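Odimlow Tabletop Surfaces: Data Card

Category: Data Documentation / Furniture and Surfaces

Overview

Odimlow is a collection of 400 records of tabletops in ordinary use, together with the walls, boards and panels that stand directly behind them. It was assembled by the Furniture and Interiors Section of the Derkach Institute for people who study how work surfaces look and age. Each record consists of one picture, one surface entry and, where applicable, one backing entry.

Contents of a record

surface_material: a general term (wood, metal, stone, glass, other). Finer terms are entered only when the owner of the table has supplied them in writing.
surface_pattern: free text on grain, weave or print, including the part of the picture in which each pattern occurs.
surface_tone: free text. Differences in tone across one surface are recorded, but no correction for lighting is attempted.
backing: the upright material behind the table. The suffix "-like" is kept where an annotator judged by appearance only.
wear: creases, scuffs, tears, stains and loose edges. Wear on the surface and wear on the backing are kept in separate fields.
items: anything else in view that covers part of the surface or backing.

Annotation

Records were annotated by Chiyo Fujimoto and reviewed by Isla Strachan. Annotators worked from the pictures alone and did not visit the sites. Entries on which the two disagreed were reduced to the more general term, so that "oak" and "ash" both became "wood." Free text fields are limited to 500 characters.

Wear is described as it appears. The collection makes no claim concerning its cause or age - users who need a history of a given table should contact the site that supplied it.

Known limitations

Wooden tables make up more than 60 percent of the collection, and metal and stone are underrepresented. Brown and gray tones are difficult to separate under mixed light, and the tone field should be treated as a guide. A table may appear in several records, and users preparing separate subsets should group records by the field table_id.

Terms of use

The collection may be used for research and teaching. Redistribution requires written permission from the Derkach Institute. Publications should cite the collection by name and issue number.

Sample record

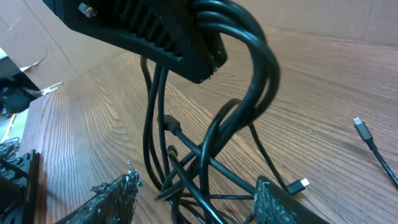 Issue 3

surface_material: wood
surface_pattern: nested, pointed arches at left; fine parallel streaks at right
surface_tone: cooler and grayer toward lower left, warmer brown toward upper right
backing: beige and tan panels, cardboard-like
wear (backing): thin diagonal creases on left panel; small pale scuff or tear near its left border; curled, torn strip lower down
items: includes black cables, tangled at lower center

Contact: Furniture and Interiors Section, Derkach Institute | © Derkach Institute | Back to top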